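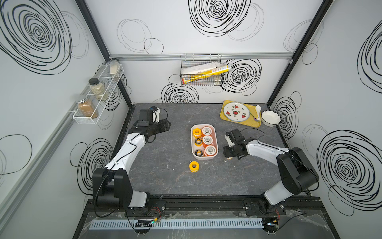
Chapter 5
Putting Small Supplies in Order

By Evdokia Katsaros
Thursday, October 25, 2018

Most of the time lost in a small workspace goes to looking for things. The large tools are easy to find. The small supplies, such as tape, string, labels and clips, drift from one surface to another until someone buys a second set. This chapter deals with those supplies, and it starts with tape because almost every home and shop has too many rolls of it in too many places.

Tape has a shape that helps us. A roll can lie flat or stand on its edge. Rolls laid flat in a pile take up little room, but the lower ones have to be dug out. Rolls stood on edge in a shallow container can be lifted one at a time, and the printed faces or colored rims can be compared without moving anything. The drawback is that a round thing on its edge will roll. A container with straight sides and a snug width solves this – the rolls hold each other up.
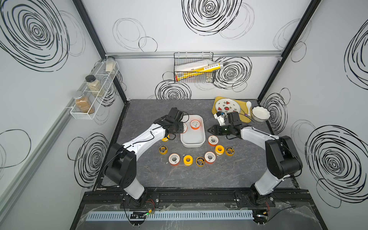 Before anything goes into a container, take everything out. Spread the rolls on a table with space between them and look at the whole group. Sort first by kind. Thread-seal tape, used on pipe joints, should be kept apart from tape that sticks. Within one kind, sort by color or by maker, and give each group its own column. A column that will not fit is a sign that the container is too small or that the stock is too large.

Keep the work surface in mind as well. Items used at the same table but for other purposes, such as plates or spice jars, need places of their own. A wall rack or a hanging basket will do.

Key terms: column, loose stock, home position

Related chapters
Chapter 4: Measuring a Shelf, by Samran Boonchu
Chapter 6: Racks and Baskets
Chapter 8: The Panagiotou Pantry

Copyright 2018 Todurness Press | Contact | Back to top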